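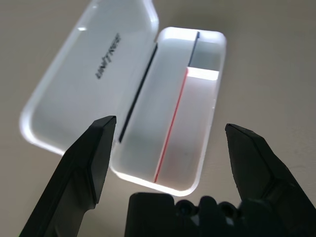 Lernlow, April

Figure 2. White plastic storage case, lid open.

3.2 What shoppers told us about price endings

I went into this part of the study pretty sure I knew the answer. We all grow up hearing that a price ending in 99 sells better, and I figured our shoppers at the two Grenel stores would back that up. Well, some did! We talked to 183 people on their way out and asked each of them to recall what they paid for one item in the bag. Only 28 got it right to the cent. Most rounded down, a few rounded up, and one man gave me the price of something he hadn't bought.

What surprised me more was how people talked about round prices. At the Urkalora store (the smaller one, next to the bus station) shoppers kept calling them "fair" or "straight" – words we never put in the questions. I heard a lot less of that at Ji, where the store runs discounts most of the year and folks seem to expect an odd number on the tag.

I'd be careful with all this. The interviews took roughly seven minutes each, people were hungry or late, and I did most of the Ji ones myself, so my own hunches may have leaked into how I asked. We also had no way to check what anyone would have bought at a different price. Section 4 gets into that with the receipts, where the gap between the two stores gets a good deal smaller.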